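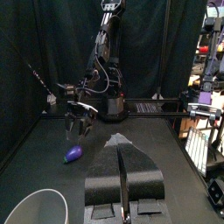

How do you clean plastic play food without ruining the shine?
Lukewarm water, a small squirt of washing-up liquid and an old flannel will do nearly everything. Skip the dishwasher and skip the scourer, and dry it with a tea towel straight away so you don't get water spots.

I get asked that one more than anything else, so up it goes at the top! Welcome to the aubergine page. Regulars will know I've been collecting toy vegetables for years (the tomatoes and the sweetcorn have pages of their own), and the aubergine was always going to get one sooner or later. It's my favourite shape in the whole toy greengrocer's. Big fat bottom, silly little hat, and that colour.

The purple one on the black table
Glossy purple with a green cap, lying at a slant with its round end pointing away up to the right. I love how a dark table brings out the shine on these – look at the pale highlight on the fat end. The thin rim poking into the corner is a round container, open at the top.

A bit about toy aubergines in general, as people do write in. They're harder to find than you'd think. Carrots, tomatoes and bananas turn up in every box of play food going, and then you get to the bottom and there's half a plastic burger and still no aubergine. My first came from the Tennant Street market one July, in a carrier bag with a lot of odd saucepan lids, and I paid far too much for it. I've never been sorry.

Vilja Hirvonen, who writes to me from time to time with lovely long emails, reckons the Zandenska ones are the best ever made. I'm more of a Drilis person myself. The Zandenska cap is a bit too neat for me, like it's been to the hairdresser, and the Drilis one sits slightly crooked on top, which is how the real ones look in my kitchen. We've agreed to differ! If you have a Jostavov set with the aubergine still in it, please do get in touch, I've only ever seen the leaflet.

Storing them
Keep them out of the sun. Purple goes before green does, in my experience, and a windowsill will turn a good dark aubergine a sad sort of mauve in a couple of summers. Mine live in a drawer lined with an old pillowcase. Don't wrap them in newspaper – the ink comes off on the pale bits and I've lost a very nice turnip that way.

If you're putting play food out for children, a wide shallow bowl works better than a deep tub. They can see what's in there and they don't tip the lot out to get at the one thing they want (well, less often). Check caps and stalks for wobble first, and anything loose goes back in the drawer.

The whole collection stands at 200 pieces, with 56 of those in the aubergine family if you let me include the little round ones, and my sister says I shouldn't. The site has had 4000 visitors too, which made my week when I saw it over breakfast.

Courgettes next, once I've found the box they're in.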